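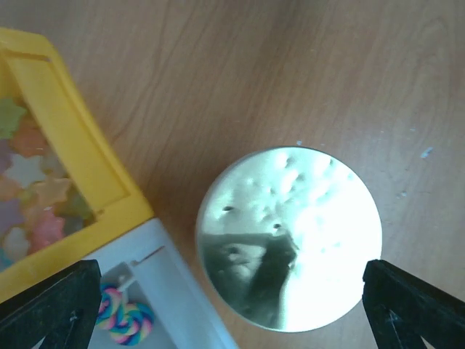 Round metallic disc beside two plastic containers on a wood-grain tabletop.

4.2 Setting up a document library for approvals

Complete this section after the Edcombe site has been created and before you invite members. You need Owner rights on the site.

1. Sign in to Priment and open the Edcombe site.
2. Go to Site Settings - Libraries and select New Library.
3. Type a name of no more than 60 characters. Do not use slashes or colons.
4. Turn on Require Approval. Two new columns, Status and Approver, are added to the default view.
5. Under Permissions, clear Inherit from Parent. Add the Owners group with Full Control and the Visitors group with Read.
6. Select Save and wait for the page to reload.

Note: Permission changes can take up to 15 minutes to reach all users. Anyone already signed in should sign out and back in again.

Caution: Restoring inheritance later removes every custom permission on the library. Export the list first (Permissions - Export).

7. Upload a test file and submit it for approval.
8. Sign in with a Visitor account. The file should stay hidden until an Owner approves it.

If the file is visible too early, open Versioning and set Draft Visibility to Owners Only, then repeat steps 7 and 8.

For sites moved over from Brirnon, see section 4.3.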